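We went out to the Zostirberg open day in September, mostly for the tableware rooms. I had been once before, years ago, when it was a single floor and you could see all of it before lunch. Now there are four rooms and a canteen, and a sign at the entrance says the store holds more than 1,000 pieces, most of them made for schools, hospitals and works canteens. Admission was free and the car park was full by the time we got there.

The first room is storage. Plates stand on edge in racks, cups hang from rails, and the trays have a whole wall to themselves. Brijesh Ahuja took our group around. He explained the numbering, which goes by shape first and maker second, so that a soup bowl from Stustholm sits beside a soup bowl from Yeoman even if they were made decades apart. I had expected it to go by date. He said they tried that and could never find anything.

The second room is for packing and loans. There was less to see in there, only crates and a long bench with paper on it, and we moved on fairly quickly. One of the crates was addressed to Grukinley and was going out that week.

The third room was the one I wanted, the washing-up table. The idea is simple. Old and new pieces from the handling collection get marked with food colors, the kind of stains a canteen would see, and then they are cleaned with ordinary kitchen things. The point is to see which glazes and surfaces give up a stain easily and which hold on to it. Everything in the handling collection is a duplicate, so if a plate is spoiled it does not matter much.

The work is done on a plain wooden table. A bright blue tray holds the plates and a black one is set next to it. When I got to the front there were three round plates on the blue tray, each with a bit of orange-red on it. Two were white and the other was off-white with a pale yellow-green rim, hanging a little over the side of the tray. The marks were thin, much less than you would leave after a plate of spaghetti.

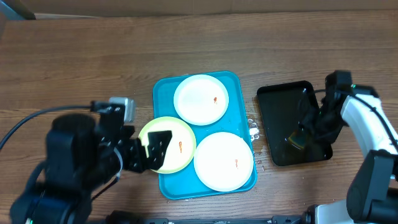
Tomato is the worst of the lot if you leave it overnight, according to Tia Gosling, and cold water first is better than hot. She had washed up in a school kitchen for 11 years and said the plastic plates went pink along the scratches and stayed that way. Carol Clegg disagreed about the cold water. She goes straight in with hot and soap and has never had trouble, but she admitted her plates are all china. They were still arguing about it at the coffee urn.

I asked whether the handling collection had much plastic in it. There is some, kept on its own shelf. Brijesh said the early canteen plastic is harder to look after than the china, and that a scouring pad can do more harm to it than the stain does. Fine scratches take the shine off and then the next stain has somewhere to sit. On a good hard glaze you can scrub fairly freely. On anything with a painted or printed rim you should go around the pattern with the soft side.

The sponge they had that day was the everyday two-sided kind, dark green scourer on one face and yellow-orange foam behind it, with the long sides pinched in. The black tray serves as the wash basin. It is shallow, so it doesn't take much water, and the water goes brown. I would have used a bowl - but a tray lets people standing at the back see what is in it.

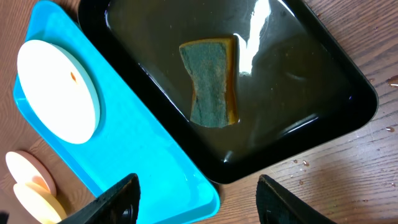
Rinsing is a separate step and they are fairly strict about that. A plate that looks clean can still have a film on it, and the film picks up dust on the shelf. After rinsing, the pieces go on a rack and stay there until they are fully dry before anyone puts them back in store. Stacking them damp leaves rings on the foot of the plate. I have plenty of those at home.

The fourth room had a small display of trays, 68 of them, hung flat on the wall by size. Most are rectangular with rounded corners. A few have molded sections for cutlery. I liked the older ones with the worn edges best. There was a book for comments and a table of spare plates for sale, and I bought two side plates without looking at the bottoms, which turned out to be chipped.

Lunch in the canteen was soup and bread. It closes at 4 and the last tour goes well before that, so come in the morning if you want all the rooms. Parking is on the left past the gate.

Contact | Copyright Zostirberg Visits Page | Back to top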